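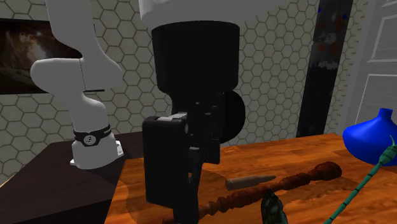
Why was the lead in Stekmont recast between seasons?
Posted July 24, 2020 by marlowfan

I finished season one of Stekmont in June and went straight into season two. The main detective is played by a different actress and the show never mentions it. Same name, same apartment, same brother. I looked for an interview and only found a short piece saying the producers "went another way." Was she fired, or did she leave for something else? Also, does the first actress come back later? I don't mind spoilers.

tvdinners_440
She left. There was a long podcast interview with her after the season one finale where she said she had signed on for a single season and already had a film lined up, called Clatstead. The shoot dates overlapped. She said she was offered a later start on the show and turned it down, as she didn't want to hold up the crew. The "went another way" line came from the network and made it sound worse than it was.

She does come back, sort of. In season 3, episode six, there is a flashback that reuses old footage of her in the train station. You don't see her face for long and she isn't in the credits for new work. The scenes with the brother were shot again with the second actress, so if you watch both versions side by side the dialogue is a little different.

Kuroda Fan
i heard it was money but i don't have a link. season 2 is better anyway

oldreruns
Mostly agree with the first reply, but the film was pushed back and she ended up doing a stage play, Willon, before it. I saw that play and she talked about the show at the Q&A afterward. She said she had watched the new season and liked it, and that she and the second actress had traded a few messages about the accent. She didn't say anything about pay. The play's program listed the show under her past work.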